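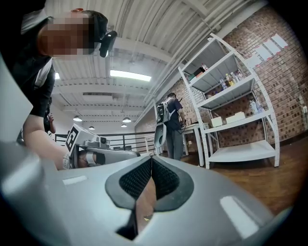 Hand-held grippers in use, near the shelving and the brick wall. The one with the white marker block is up at left.

To: Irkedgate robotics list
Subject: Re: Gripper sessions, shelf task and what we still need

Hi all,

Answers to the questions in the message quoted below, plus the things I said at the last club night I would write down. Sorry for the length. If you are only coming along to watch in August you can skip to the part about the stairs.

> Hello list,
>
> I joined at the start of term and I'm trying to catch up on the
> gripper project before I sign up for a session. I've read the wiki
> page but it seems to be from before the second version of the
> grippers. Some questions:
>
> 1. Do we wear the head unit the whole time or only while recording?
> 2. The wiki says one person per session. The sign-up sheet has
> room for more. Which is right?
> 3. What counts as a finished episode for the shelf task? I can't
> tell if you have to let go of the bottle or just touch the shelf
> with it.
> 4. Is it a problem if other people walk behind you?
> 5. How many episodes do we have, and how many do we need before
> anyone tries training on them?
>
> Also, I have small hands and found the trigger on the left gripper
> hard to hold closed. Is there a way to adjust it?
>
> Thanks

1. Head unit. Wear it the whole time you are in a session. Taking it off between episodes means doing the alignment step again, and that is slower than leaving it on. If the strap hurts, stop and loosen it. Please don't push it up onto your forehead and carry on, as we then have a run of episodes where the head view is all ceiling, and someone has to go through and pull them out.

2. People per session. The wiki is out of date. It was one person when we only had one working pair of grippers. We now run more than one person at a time, and the sheet is right. Keep about an arm's length and a bit between you, more if you are both reaching. If you bump grippers with someone, mark the episode as bad and start over, even if it looked fine. A knock can shift the marker block, and we won't see that until we try to line up the poses.

3. What counts as finished. For the shelf task, an episode starts with both grippers open and held in front of you, and ends when the object is standing on the shelf by itself, the gripper is open and you have drawn back clear of the posts. Touching the shelf is not enough. If the bottle falls over after you let go, keep it, but tag it as a fail. We want some fails. What we don't want is an episode where you drop the bottle, pick it up by hand and continue.

4. People in the background. Fine. It would be odd to collect everything in a cleared room and then expect it to work on a club night. The one thing I would ask is that people in the background don't hand you objects or point at things. Anything that tells you where to go next but isn't in the task makes the data harder to use.

5. Counts. We have 488 episodes that passed the check. That covers both tasks, table and shelf, and the table task has most of them. The group working on the Qiu policy code wants more of the shelf task before they start, mainly the lower shelves, because everybody picks the one at chest height when left to choose. Please use the task card, which tells you which shelf to go to. I know it is a nuisance to crouch with both grippers on.

On the trigger: yes, it can be adjusted. There is a small screw on the inside of the handle that changes the spring tension. A quarter turn is usually enough. Write down what you did in the session notes, and turn it back when you finish. If that still doesn't help, there is a printed extension for the trigger that one of last year's students made. It should be in the Grorkis tub with the spare fingers. It isn't pretty but it works.

Now the other items.

Markers. The black pattern on the marker block has to stay clean and flat. Don't hold the gripper by the block. Don't put tape on it. Two of the printed patterns have started to lift at one corner, and I will reprint them before the next round. If you notice yours lifting, swap the gripper and leave a note on it. Matte paper only for reprints, please. Someone used glossy stock in the first batch and the tracking dropped out every time the gripper turned toward the lights.

Cameras. Check the view before you start and not after. The small camera on top of each gripper can get turned a few degrees in the storage box. You should see your own gripper's fingers across the bottom of the view, about the same on both sides. If one side looks twisted, loosen the mount, straighten it and tighten it again with the short hex key. Do not use the long one. It strips the plastic.

Backpacks. The wearable computer goes in the backpack, with the cable out through the top and down the same arm each time. Our older pack has a zip that slides open by itself — clip it shut with the carabiner. If the computer gets too warm it slows down and we lose camera frames without any warning on screen, so take a break every 18 episodes or so and let it sit with the pack open.

Shelf objects. Please return the bottles and boxes to the shelf when you are done, with lids on tight. Nothing with liquid in it goes near the computers. If you bring in new objects from home, that is welcome, but put them in the object list with a short name. We had three different things called "bottle2" last month and it took an evening to sort out.

The stairs and the railing. Do not lean or reach over the railing with a gripper on, and don't leave anything sitting on or against it. There can be people on the lower floor and a gripper is heavy enough to hurt someone. Visitors should stay on the table side and away from anyone wearing a head unit. You don't have much view to the sides with it on, and you won't notice a person who comes up quietly.

The competition. We have entered the Stellier student challenge again, in the household tasks group. The rules are much the same as last year: one arm or two, no remote control during the run, and you get two attempts with the better one counted. The change is that the shelf is now supplied by the organizers and we don't see it until the day. That is the main reason for asking people to move our own shelving a little between sessions. A hand's width to either side is plenty, or turn it a bit. Two people to move it, always, and take the bottles off first.

Our result last year was poor, as most of you know. The arm did the table task well enough and then missed the shelf by a few centimetres on both attempts. We had trained with the shelf in exactly the same spot every time. I would like to avoid doing that again.

What we still need:

Someone to update the wiki page. The questions above are a good place to start, and you can copy any of this message into it.

Someone to run the check script on the last batch. It needs a laptop with a decent amount of disk space and an evening. The script stops at any episode with a missing camera file, so you can't just leave it overnight.

Spare batteries. We are down to one good set for the head units. If the department will pay, tell me and I will order. If not I will bring it up at the next meeting.

More people for the evening sessions. The afternoon slots fill first, and almost all our data has the same daylight in it. Sessions from 7 pm would help a lot.

The sign-up sheet is in the usual place. If you have not done a session before, put your name beside someone who has, and come fifteen minutes early for the alignment step. Wear sleeves you can push up, as loose cuffs catch in the handle.

One last thing. The episodes from your own practice run don't go in the main folder, even if they look good. Put them in the practice folder with your initials. I moved a batch of these by hand last week and I may have moved one or two that should have stayed, so if yours are missing, write to me off list and I will look.

Thanks,
Irkedgate gripper project lead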